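The Loyalty Points Will Outlive Me

I have 3,589 points with Siltus, which is a grocery chain, and I couldn't tell you what a single one of them is worth. I've asked. The app says points are "your way of saying yes to more." The woman at the service desk said she thought they were mostly for gas, and then admitted she'd never seen anyone get any gas.

This started in September, when I decided to clean out my wallet. It had reached the thickness where sitting down gave me a slight lean to the left, and my chiropractor's opinions aren't free. Most of what was in there turned out to be plastic with my name on it, issued by places that wanted me to come back. Nine cards. I can account for maybe four of them. One is for a sandwich shop that is now a bank, and the bank has its own rewards program, which I suppose is how these things reproduce.

So I did what any reasonable adult with a free evening and a bowl of pretzels would do. I sat down at 7 p.m. to find out what all of it added up to. I pictured a nice toaster. By 10 I was on my third password reset and had agreed to receive texts from a mattress company.

Clomen was the worst. Clomen sells coffee, and I've bought coffee there most mornings for years, so I assumed I was practically a shareholder. My balance was 1,361 beans. Beans are the currency. A small coffee used to cost 400 beans and I remember this clearly, because I had been saving up for the kind with the foam and wanted to feel like a person who had planned ahead. At some point beans became "seedlings," and seedlings mature into beans if you visit again within the month, and beans can be redeemed for a "moment." A moment is a cookie. You can't pick the cookie.

I wrote to them. I got back a very warm email that thanked me for being on this journey and attached a chart. The chart had tiers. I am Sapling tier, one below the tier where they let you have almond milk for free, and to move up I would need to bring a friend. I thought about which of my friends I dislike enough.
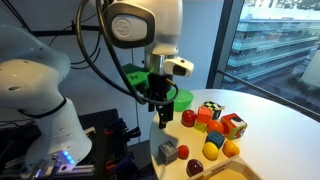
Then there's Kairys, the airline, where I have miles. Everyone I know has miles somewhere and talks about them the way my grandparents talked about a lake house. Some day we'll use the miles. I went in with real dates, a real destination and an open mind about leaving before dawn. The site found me a flight with two stops, one of which was in the city I was leaving from. I'm still not sure how that works. I think you go up, have a look around, and come back for your connection.

It also wanted a fee. The miles cover the flight but not the "carrier experience," and the carrier experience cost more than the bus. I closed the tab, and an email arrived within a minute asking whether I'd forgotten something. The subject line had a little sad airplane in it. I've had relationships end with less follow-up.

What bothers me is how well it works on me anyway. I will drive past a perfectly good drugstore to get to Dorent, which has my card on file, so that I can buy toothpaste at a dollar over the normal price and be told I saved thirty cents. The receipt prints the savings in bold and circles them. Sometimes the cashier circles them again with a pen and slides the thing over to me like a jury verdict. And I feel good! I walk out to the car feeling I got away with something, holding a receipt the length of a scarf.

My mother collected stamps from the supermarket when I was small, the kind you licked and stuck in a booklet. It took her ages, and the booklets lived in the drawer with the dead batteries. But one day she turned them in and came home with a lamp. It was an ugly lamp, brown, with a shade that smelled when it got warm. It stood in our hallway until I went to college. You could point at it and say, that's from the stamps. I have spent far more money than she ever did at any one store, and I don't have so much as a lampshade to show for it.

I did try to quit. I cut up three of the cards with kitchen scissors, which is harder than it looks and made one of the scissors' handles crack. The next morning I went to buy milk and the cashier at Siltus asked if I had a card. I said no, with some dignity. She asked if I wanted to put in my phone number instead, and I heard myself reading it out to her before she'd finished the question.

I'm at 3,589 there, as I said. I checked again while writing this, mostly to see if the milk had counted. It hadn't. Dairy is excluded, unless you activate the dairy offer before shopping, and the dairy offer is hidden under a tab called "For You."

The new scissors I got at Dorent. I saved forty cents.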